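Evenings with the old almanacs

I came home from Clalville in October with a cold, a bag of walnuts and far too many notes, and I have only now got round to reading them back. The weekend was the Rilby circle's yearly gathering on dream lore and old almanacs, which I have been meaning to go to for ages (my sister will tell you exactly how long). We were given the upstairs room at the Assunção library, with a stove that ticked all evening and the best lemon cake I have eaten in years.

Aoi Ikeda opened with a talk on moon books, the little handbooks that told people what a dream meant according to the age of the moon. I thought I knew a bit about them, and I was wrong in the nicest possible way! She had brought a copy of one with 30 short entries, one for each day of the lunar month, and she read the whole lot aloud, slowly, with the lamps turned down. Day four is good for beginning a journey. Day nine, if I wrote it down properly, is a day when dreams should be kept to yourself until breakfast.

Afterwards we sat up talking until almost 60 minutes past the time we were meant to lock up. Somebody asked whether any of us lives by these books, and there was a lot of shuffling and smiling. I have kept a dream diary on and off since my twenties – 291 entries so far, most of them about trains – and I have started pencilling the moon's age in the margin. I can't say I have found a pattern, but I do look forward to filling it in.

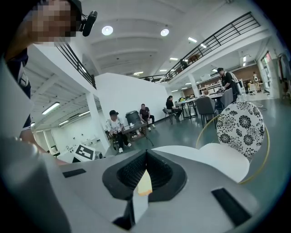 Where does a beginner start with moon books? With a plain notebook and a calendar that shows the new moons, I'd say, and one full month of writing things down before you read a single meaning.

Aoi is hoping to do a second evening in spring, on weather sayings this time, and I've already asked for the lemon cake recipe.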